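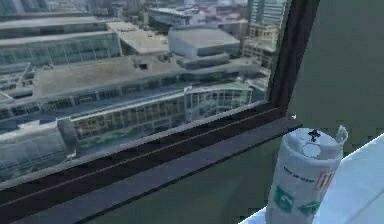
Search jobs and calls Go

Software Engineer, Perception and Simulation Tooling
Drandov, robot software group

We write the software that lets a robot arm work on a kitchen counter or a workbench without someone setting out every object for it first. Most of that software grows up in simulation. We build a room, put things in it, run the planner and the perception stack against it all night, and read the results over coffee the next morning. We're looking for one more engineer to help us do this faster and with fewer surprises, and we'd love it to be someone who gets excited about a good bug report!

The job sits between two groups. The perception people need rendered rooms that are hard in the right ways: glass, bright windows, busy backgrounds, dented cans, labels too small to read. The planning people need those same rooms to load quickly and behave the same way every time. You would own the tooling in the middle, which we call Flerkell. It takes a room description, fills it with objects, picks the lighting and the view, runs the job and stores what came out. Right now it handles 175 room layouts, and we'd like to add many more (we have a long wish list and you're welcome to add to it).

What you'd work on

In your first few months you would probably start with the scene loader. It's old, it's in Python, and it does too many things in one file. After that there's plenty to choose from:

- a replay tool, so that a failed grasp can be stepped through with the camera view, the depth map and the planned path side by side
- better checks on object placement, so a can doesn't start the run half sunk into a table
- window backdrops. City views seen through glass confuse our segmentation model more than we expected, and we want to vary them properly
- nightly comparison reports that a tired person can read

You'd also spend part of your time with the control team, who run the same code on the real arms. Their lab is one floor down and they like visitors. If a change works in simulation and falls over on hardware, you'll be in the room when it's sorted out, and that is one of the best parts of working here.

What we hope you bring

You write Python comfortably and can read C++ and make careful changes to it. You've worked with a physics engine, a renderer or a game engine, for pay or on your own time. You know what a camera matrix is and have been bitten by one with the wrong sign. We'd like 2 years of experience building software that other people depend on. A degree is fine, and so is another route.

It would help if you've used ROS, trained a segmentation or pose model, or kept a build system alive. Please don't hold back if you have none of these. Two of our strongest people came from film effects and had never touched a robot.

How we work

The team is small. We review each other's code every day and keep meetings short. Once a month we drop our usual work for a day and each fix something that has been bothering us, and the fixes get shown off at the end of the afternoon. You can work from home part of the week. Overnight runs look after themselves, so you won't be called on a Sunday to restart one.

How to apply

Send a resume and a short note, one page at most, about a tool you built and who used it. Links to code are welcome but not required. Chidubem Nwachukwu leads the tooling work and reads every application. If your note looks like a match, we'll set up a 60-minute call, followed by a paid half-day exercise on a cut-down copy of the scene loader. You can ask us questions all the way through it, and we'd be glad if you did.

Applications are open until the end of November.

Page last updated in November

Related openings
Motion Planning Engineer, Drandov
Controls Intern, Wieczorek project
Technical Writer, Flerkell documentation
Call for beta testers: Susier replay viewer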